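Listening in a Noisy Classroom: How Children with Auditory Processing Difficulties Follow Spoken Instructions

Student project report by Marwan Aoun
Supervisor: Branwen Mostyn
Submitted 2024-01-26 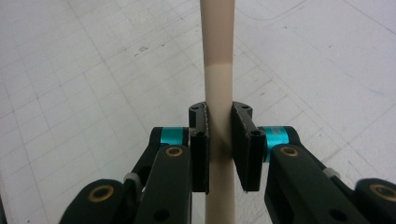
1. Background

A child can pass an ordinary hearing test and still have trouble to understand what is said in class. This is often called auditory processing disorder, or APD. The ears receive the sound, but the brain has difficulty with sorting it, especially when several people speak at the same time or when the room has an echo. The child may ask "what?" many times, may answer a different question than the one that was asked, or may look at the neighbor before starting to work.

I chose this topic after my teaching practice in an elementary school. In the third grade class where I was placed there was a boy who was good in reading and in mathematics on paper, but who almost never opened the right book. His teacher thought at first that he was dreaming. When she wrote the page on the board he opened the book like all the others. I did not study this boy for the project, but I thought of him often while I was writing.

It is important to say that APD is not diagnosed in the same way everywhere, and some specialists discuss whether it should be separated from attention problems and language problems. I am not an audiologist. For this reason I use the words "listening difficulties" in most of the report, and I use "APD" only for children whose parents wrote that a specialist had given this name.

2. Questions

My first question was which situations parents and teachers find most difficult for the child. The second was whether short instructions are followed better than long ones when there is background noise. I also wanted to know which simple changes teachers already use, but for this I have only interviews and no measurements.

3. Method

3.1 Questionnaire for parents

The questionnaire was sent through the schools and through a parents' group. I received 67 complete answers. The parents marked how often the child has difficulty in certain situations (at dinner, in the car, with the television on, in a group, on the telephone), and at the end they could write freely. The free comments together had 1,892 words. I read all of them twice and put each comment under a theme. Emrys Rowlands, from my seminar group, read a part of them separately, and we talked about the places where our themes were different.

3.2 Listening task

For the task I wrote 100 instructions in everyday words. Half were short, with one action ("Draw a line under the house"), and half were long, with two or three actions and a word of order such as "before" or "after." This last point is a weakness, and I come back to it in section 5.

The instructions were recorded by Ieuan Wogan, who has a clear and calm voice. I played them in a quiet room and then again, in another order, with a recording of classroom sound behind them. The sound was chairs, pages and children talking, and no single word could be understood in it. Every child had a sheet with simple pictures and a pencil. The instructions were divided over several short visits, and a child could stop when he or she wanted.

All parents of the children in the task signed a permission form. The names of the children and the schools are not in this report.

4. Results

4.1 What the parents wrote

The group situation was marked as difficult most often, and after it the car. I did not expect the car. Several parents explained that the child sits behind the person who speaks, cannot see the face, and hears the engine all the time. One mother wrote: "He is a different boy if I turn around, but I am driving."

Many comments were about tiredness. Children came home from school and wanted to be alone in a silent room, or they became angry over small things. The parents often connected this with the effort of listening, but the questionnaire cannot show if they are right.

A third theme was that adults had understood the difficulty as bad behavior. Some parents wrote that they themselves had thought so before the evaluation, and that they felt sorry about it.

4.2 The listening task

In the quiet room the short instructions made little trouble for anybody. The long instructions with noise were the hardest. In that condition the children with listening difficulties lost mostly the first part of the instruction and did only the last action. The word "before" was a special problem - a child who hears "Before you color the tree, draw a circle" often colored the tree first. This happened also in the comparison group, but less often.

One child closed her eyes during the noise. I asked her afterward, and she said that it was easier to hear "when nothing moves."

4.3 What teachers do

I interviewed four teachers. All of them said that they repeat instructions, but they repeat in different ways. Two say the same sentence again with the same words, and two say it in new words. For a child with listening difficulties the second way can be confusing, because the child may think it is a new instruction. I found this point in the literature as well, but I did not test it.

Trefor Vaughan, who has taught second grade for many years, gives one action, waits, and then gives the next one. He told me that it feels slow in September and that by winter he does not notice it anymore. Another teacher lets a child say the instruction back to her before the class begins.

5. Limits of the project

The parents who answered were probably those who are already interested in the subject, so their children are not a picture of all children. In the task, my long instructions were different from the short ones in two ways, the length and the order words. If I did it again I would make a separate set of long instructions without "before" and "after." The noise was always at 75 percent of the volume of my loudspeaker, which is not a proper measurement. A sound level meter should be used, but I did not have one at that time.

I also did not control attention. A child who was tired on the day of the visit would have lower results for a reason that has nothing to do with hearing.

6. Suggestions for the classroom

- Stand where the child can see your face when you speak.
- Say the child's name first and wait a moment.
- Give the actions in the order in which they must be done.
- Write page numbers on the board.
- If you repeat, use the same words the first time.
- Close the door when there is noise in the hallway.

A child who continues to have difficulty should be sent for a full hearing evaluation, even if the school screening was normal.

7. Thanks

I thank Branwen Mostyn for her patience with my first drafts, and the parents for their long and open comments. The answer sheets will be destroyed in June, as was promised in the permission form. The list of instructions can be requested from me through the department office.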